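Unit 4: Looking after the Paltow two-arm cell

Fingertips first. Tape goes on clean and dry, one layer, press the edges down. Change at 55 picks, sooner if it creeps.
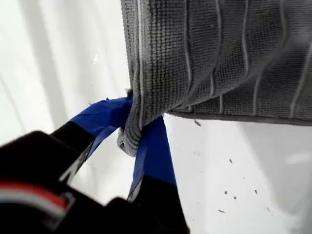
Corner grip, blue tape on both fingers.

Wipe table before each run. Lint ends up in teh joints. Log the count on the Staltby sheet.
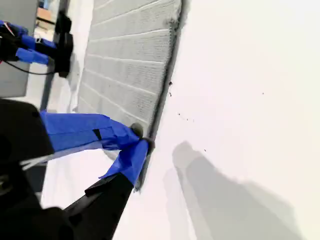
Finger alignment next: close slow, check the tips meet square, re-zero if not. Arm parked, power off for any screws. Look for specks on the white by the edge of the grey-ribbed material, same stuff you'll be digging out of the hinges. Cable check every 59 hours.

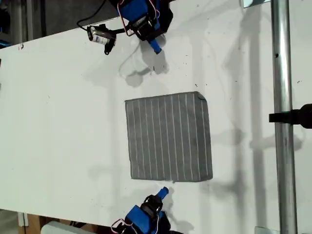
Teemu Kauppinen wants the re-zero done after every tape change, not just when the tips look off, and says to write down wich arm.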